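Ticket 3223
Subject: Gift order came up short, and now I have too much of one thing
Status: Resolved
Opened by: Uriel Navarrete

Hi Limutley support,

Me again (sorry!). I run the little gift corner at Uldale and I'm stuck on sorting our last delivery. We ordered a mix of small boxed gifts and fluffy stuff for the July fair, and the packing slip doesn't agree with what I've got out on the table. The slip says 51 lines. I've been through it twice with a highlighter and I keep landing somewhere else, mostly because the boxed items and the soft ones are listed under the same heading, "Assorted small."

What I've tried so far: I tipped everything out, put it back in the gray bins by type, then gave up on "by type" because half of it doesn't have one. Is a polka dot box stationery or gift wrap? Your catalog says both, depending on the page! So now things just go in a bin as they come and I check them off by the label.

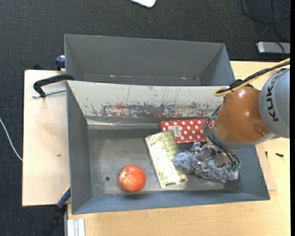

The labels are where it falls apart, though. The red box with the white dots has a barcode-looking label on it, fine, great, but when I type the number into the order page I get "item not in this order." Same thing with two others I tried. The green and cream box I haven't looked up yet, and I can't find anything on the slip that sounds like the fuzzy blue-gray thing at all, unless it's "plush, misc." in which case, come on.

Could you send me a slip with the colors written out? Even just "red, white dots" would save me an evening.

Uriel

Reply from Limutley support, 10:40 a.m.
Hi Uriel, we think you may have been sent the slip for a Tapia order with the same delivery day. Can you check the number in the top right corner? Yours should end in 300.

Update from Uriel, 11:15 a.m.
Well, there you go. Mine doesn't end in 300. I'd been reading the number at the bottom, the Wullell shipping one, and that one matched my email so I never looked any higher. Please send the right slip and I'll start over after lunch.

Update from Uriel, 4:05 p.m.
New slip arrived and it's so much better. The polka dot box is on it (gift wrap, so that's settled) and so is the green and cream one. The fluffy thing is down as "plush, blue/gray," which I'll accept. I'm still short one roll of ribbon but I'll open a separate ticket for that, you can close this one. Thanks for being quick!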